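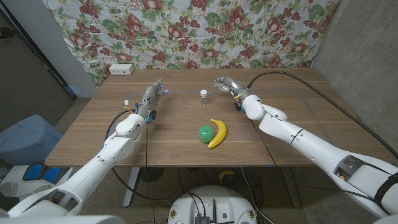

Posted in: Home, Odds and Ends

I bought the fruit fabric in Brultdale three years ago and it sat folded in a drawer until last month. Apples and pears, dark red grapes, green leaves, all on white. It was meant for kitchen curtains. Then the kitchen got a blind and the fabric had nowhere to go, so now it hangs behind the wooden table and covers a good stretch of plain wall.

I like it there. The other wall is grey concrete and will stay that way, as I've had a quote of 400 for plastering and I'm not paying it. A bit of pattern does enough for now.

We use cookies to remember your settings. Accept | Manage

The table came from Pramard, second-hand. The top is light brown with a grain that runs nicely along it, and I gave it two coats of Rasto oil when it arrived. Tape is the only thing I worry about. I've marked out a rectangle on the top with it, and some tapes pull at a finish if you leave them too long - I'll peel a corner on Wednesday and see.
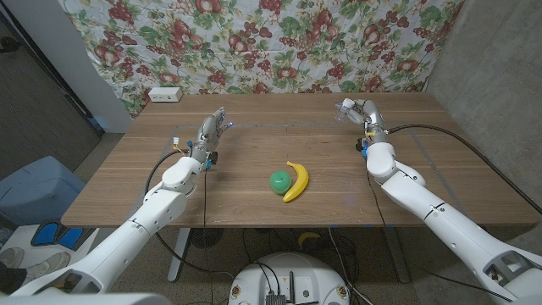

The toy fruit is staying as well. Yellow and bright green look good against the wood, and a toy banana doesn't go black by the weekend. I had thought of getting a proper bowl, but bowls take up room and I'd only fill it with keys.

Next job is storage. One blue bin under the table isn't much, and I'd like a second to match.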